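Sterkska stacking cell: README

Sterkska is a simulated cell with one arm, a two-finger gripper and two cubes. It is used for grasping and stacking work and for checking controller changes before they go to the Prerkstead bench. This file covers how the cell is installed, how the cameras and gripper are set, what to check after a change, and what is in the data set recorded from it.

Maintained by Viera Šindelář and Wilmer Arboleda. The scene files were first put together by Dušan Vaněk at Durkirdale.

Contents of the folder

scene/ holds the room, floor, lights and cube definitions
arm/ holds the joint limits, link meshes and gripper settings
cameras/ has one file per view
checks/ has the scripts named further down
episodes/ has the recorded data, in numbered folders
notes/ is the maintenance log, plain text, newest entry at the bottom

Installing

Copy the whole folder to a local disk. Running it from the network share works but loading the meshes is slow, and twice the load has timed out with the arm missing its gripper. If that happens, close everything and start again from the local copy.

Set the cell path in settings.txt, then run checks/load. It opens the scene, moves the arm to its rest pose, opens and closes the fingers once and quits. The last line of output should read "cell ready". Anything else is a failed load, even if the window looks right.

Do not edit the files under arm/ by hand. Change the values in settings.txt and run arm/rebuild. Hand edits are overwritten at the next rebuild, which has cost people an afternoon more than once.

Camera setup

There is a close view looking down at the floor and a room view from the side. Each has its own file with a position, a direction and an exposure value. The two exposure values are separate on purpose and should not be copied from one to the other.

The close view is the fussy one. The cubes have a slightly shiny finish, and the main light puts a pale patch on the upper face. With the exposure too high the patch turns white and the colour filter loses part of the cube. Lower the value until the patch still reads as a light green-blue and the top corners stay sharp against the floor. The edge finder needs the far edge and both upper corners. It copes with the near side running out of view.
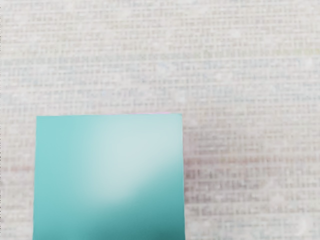
Floor texture

The floor uses a fine woven texture with some mottling. Earlier versions had a flat grey floor and the edge finder did very well on it, then did badly on the bench, where the mat has a weave. Keep the texture on for all recording. It can be turned off for debugging with floor_plain = yes, but checks/record will refuse to start while that is set.

The weave blurs at some viewing distances and picks up faint colour. This is a sampling effect and was left in. If the edge finder starts reporting false edges on bare floor, raise its minimum edge length before touching the texture.

Gripper settings

The fingers are driven by position, with a force limit. The limit is in settings.txt as grip_limit and is normally 60. Below that the upper cube creeps down between the pads when the arm changes direction. Much above it the physics solver starts to push the cube out of the grip, usually with a small jump sideways.

Finger friction and cube friction are set separately. Only change one at a time, and write both in the log even if one has not moved. The February entries show what happens otherwise: three changes were made in one go, the stack began to twist on release, and it took Zdislava Baláž most of a week to find that the cube value was at fault.

Grip height is measured from the floor to the middle of the pads. For a cube on its own, use grip_low. For the upper cube of a pair, use grip_high. If grip_high is used on a single cube the fingers close on air and the episode is marked as a miss.

Stack check

Run this after any change to the fingers, the cubes or the floor.

1. Run checks/reset. The cubes go to their start positions and the arm goes to rest.
2. Run checks/stack with the room view open.
3. Pause before release.
4. Compare the cube faces for alignment, then look at the contact report for the lower cube.
5. Let it release and run on to the end of the episode.

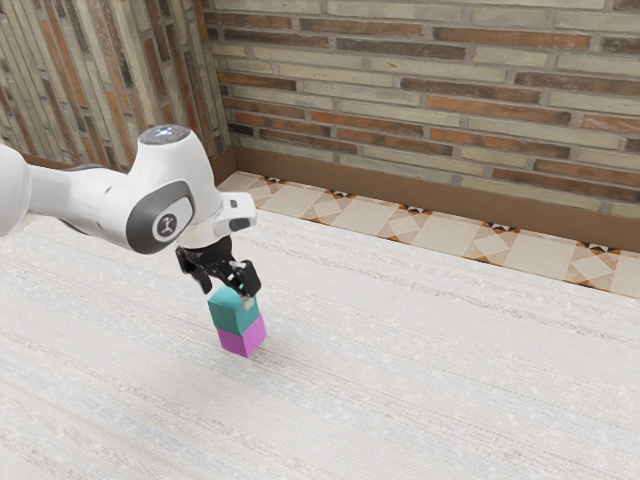 Alignment at the pause matters more than the final resting position, as the solver will often tidy up a poor stack after release and hide the fault. Turn the room view until two faces of each cube can be seen. With the teal cube clamped between the fingers and the pink one directly under it, the sides should read as one short column with no step at the join. The shadow falls towards the lower right and is soft, so use the contact report to judge whether the lower cube is on the floor. A gap there means the floor height in scene/ no longer matches the one the arm was calibrated against; run arm/rebuild and repeat.

Regular upkeep

Every week: run checks/load and the stack check on a fresh copy.
After a solver update: run checks/long, which repeats the reset 280 times and logs any cube that starts out of place.
After a mesh change: confirm that the collision shapes have been rebuilt as well. The visible shell and the collision shape are different files and only the first shows on screen.

The data set

There are 1036 episodes. Each has both camera views, joint positions, finger position, cube poses and a result of stacked, dropped or missed. Episodes stop at 900 steps whether or not the task is finished. Those that reach the limit have the result left blank and should be filtered out if you only want clear outcomes.

Start positions were drawn at random within reach of the arm, so the outer parts of the floor are thinly covered. The cube colours never change and there are only two of them. A model trained on this alone should not be expected to manage other colours or shapes. The lighting is fixed too.

Known problems

Cube poses lag one step behind the images in the oldest episodes. The loader corrects for this if the version field is present.
The room view sometimes opens with the wrong exposure on its first run. Reload the camera file.
The Wasilewska export script drops blank results without a warning.

Questions and fixes

Send changes to Miroslava Koubek with the log entry and the output of the stack check attached. Fixes without a log entry are returned.

Last revised 10th December.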